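11:40 pm, motel, Zarville

Writing fast, roommate wants the light off. Lost 4–3. Should have been 3–1 for us and over by nine thirty and I'd be asleep.

Start with the bus. 227 miles from Trivier and the air quit before the state line. Driver stopped once, gas station with no sandwiches left, so pregame meal was peanut butter crackers and a banana I'd carried since breakfast. Got to the park late, no batting practice on the field, they had us hitting in the cage under the third base stands. Low ceiling. Every foul tip sounds like a car crash in there. Took maybe twenty swings and liked three of them.

Then found my name on the card. Catching, batting eighth. First start since the Kos series. Regular guy's thumb is the size of a plum, he says it's fine, it isn't fine. So, me. Stomach went. It always goes, then the first pitch hits the glove and it comes back.

Read over the scouting sheet on the trainer's table while he taped my ankle. Their leadoff hitter can't lay off the high one. Three hole waits for something soft and will wait all night. Cleanup kills anything from the knees to the thighs on the inner half. Wrote HARD AWAY on my wrist in marker. Sweated off by the second.

Our starter was very, very good. Want that down first before I get to the rest. Fastball had some life, nothing crazy, but the changeup — my God. Same arm, same everything, then it just sits down. Their three hole swung over it twice in the first and looked back at me like I'd done it. Through five he'd given up one hit, a bloop behind second that our shortstop nearly ran down with his back to the plate. Walked one. I only had to block a couple and I blocked them clean, chest down, ball dead right in front. Felt like a catcher. 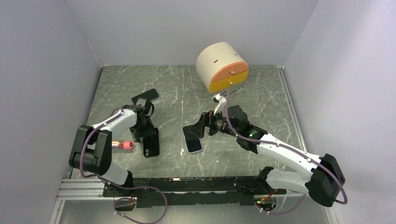
Calling the game is the part I want to get better at before the year runs out. I get through the order once okay, and then second time around I start mixing it all up, what he saw, what he fouled back, what we said between innings. Everything's in one pile. Need it kept apart. Two drawers, pink on top and the yellow-orange one below, small round knob on each, pull the one you want. Top drawer is what this hitter did last time up. Bottom drawer is what my pitcher has tonight. That's all I need open, one then the other, then put the fingers down. Tonight in the sixth I had both of them dumped on the floor. Shook off three times in one at bat. Took too long, clock got us for a ball, and that ball made it three and one, and that's the pitch their cleanup guy hit off the wall in left center. On the inner half. On me.

So 3–1 instead of 3–0. Fine. We'd scored ours in the third on a walk, a double down the line and a single by our first baseman, plus a throw that got away at the plate and let the last one in. I had the walk! Eight pitches, fouled off two I had no buisness touching. Then scored standing up. Legs felt good. My other at bats were a pop up, a grounder to second, and a strikeout I don't care to discuss, on a slider that bounced.

Starter came out after seven with 93 pitches. He wanted the eighth. I told the bench he had it and I still think he had it. The changeup was still there, last hitter he faced missed it by a foot. But they had the bullpen going and the handshake happened and that was that.

Eighth was quiet. Fly ball, fly ball, strikeout.

Ninth. Ok. Leadoff walk on four pitches, none close. Went out there, he was looking over my head at the scoreboard. Told him something dumb about the crackers. He laughed, threw a strike, then a ground ball, perfect double play ball, and it hit the lip of the grass and went over our second baseman's shoulder. First and third. Sac fly, 3–2. Then the stolen base. I had him. I HAD him. Throw was on the bag, a little up, tag was late, or the tag was on time and the ump saw it late, we'll never know, there's no replay in this league. Next guy singled him in. Tie game. Next guy got hit in the foot. Then a ball in the right center gap and I stood on the plate with my mask off watching their whole dugout run past me. One of them patted my shoulder. Hated that more than anything.

Announced crowd was 1,311 and it sounded like all of them were behind the backstop. There's a man in the front row here with a cowbell. Same man as last August, I'm pretty sure. Same bell for certain.

Shower was cold. Spread was tacos, good tacos, I ate four and felt guilty about it and then ate another. Manager kept it short. Said play tomorrow. He looked tired, I think we all forget he rides the same bus.

Went over the steal on the phone clip somebody's girlfriend took from the stands. Throw was two point something, too slow, and it's the transfer, it's always the transfer. Ball sticks in the web when I catch it out there, my hand goes looking for it. When I get it in the palm it comes right out. Been working on this since Sillumia, back in the spring, bare hand behind the glove, forty reps a day, and then a runner goes in a real game and I stab at it like I'm catching a bird. Forty more tomorow before stretch.

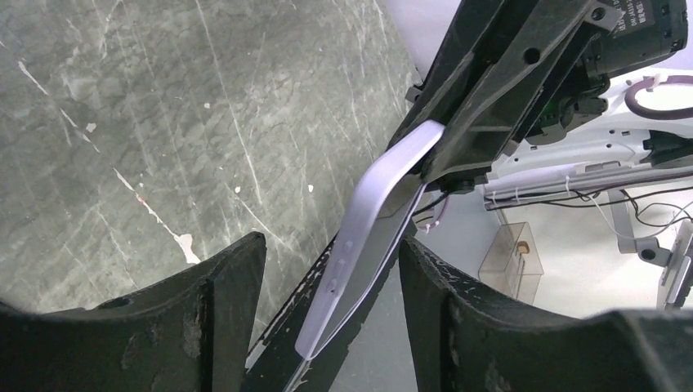 Pitching coach caught me by the ice machine and said the throw wasn't what lost it, that I was setting up outside so early in the ninth their runner on second could've mailed the location home. Told me to stay in the middle and shift late, when the leg comes up. Also said the sixth was a bad pitch call but a worse one to shake to, so split it down the middle and go to bed. He didn't say it mean. I'd been blaming my arm for three hours and it was my feet, at least partly. Have to think about that. Want to ask him if I should give the signs quicker too, or if quicker is how I got in trouble against Kos.

Still 2 games back of them. They won tonight, of course they did, they win every time we blow one. If we take the next pair here it doesn't matter. If we split it matters a lot. I did the math on the tacos napkin and then threw out the napkin.

Things for tomorrow:
tape for the mask strap, it slipped in the fourth
ask about the thumb
eat a real lunch, there's a diner across the highway
transfer, forty
call home before the game and don't talk about the ninth

Knee's barking, left one. Ice is already melting into the bedspread. If the thumb is still a plum I'm back there again, and I want it, I do, I want their leadoff guy at the letters first pitch and see what he does with it. Starter tomorrow is the sidearm kid, sinkers all day, so bring the big glove. Roommate just threw a sock at the lamp. Lights out.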